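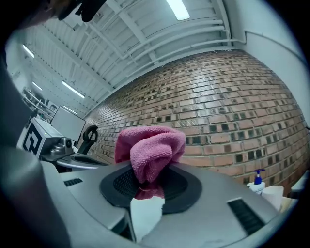 Notice to Residents of the Clarholm Building

The Management wishes to remind residents that the pink cloth is to remain where it was placed. It was issued in September by Messrs Zitis, under the terms agreed with Gornadell, and has been entered in the register as item 34.

Residents on the upper floors have asked whether the humming can be heard through it. The Management has listened on 9 occasions and is satisfied that the humming is now a good deal lower, and in a more agreeable key.

The cloth may be visited on weekdays for up to 30 minutes. It should be addressed quietly. Residents are asked not to fold it, nor to offer it other cloths for company, as was done by the tenants of the Soomro wing.

Any resident who finds a second pink cloth at home should leave it on the landing before dark and close the door.

The Management
January 13, 2020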